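Chapter 6
Local Votes, Local Power

Start small. Jondevmont, a town of 3,770 registered voters, one council, 86 paid town jobs. Who decides what gets fixed, and who pays? Thats the chapter.

In February the council split over selling the Vudden water works to Jorier. Three for, three against. No mayor's vote to break it, the charter doesn't allow one. So, a ballot.
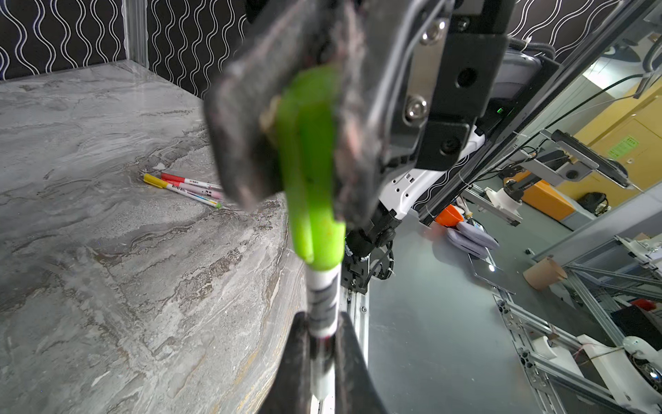 Turnout matters more than people think. A petition needed 3,000 names to force the question, and Fredy Carhuamaca's group got them in two weeks. The Leclerc ward signed first, the river wards last. Keep that order in mind, it comes back in the section on districts.

Terms to know before you go on: quorum, charter, referendum, recall. Definitons at the end of the chapter.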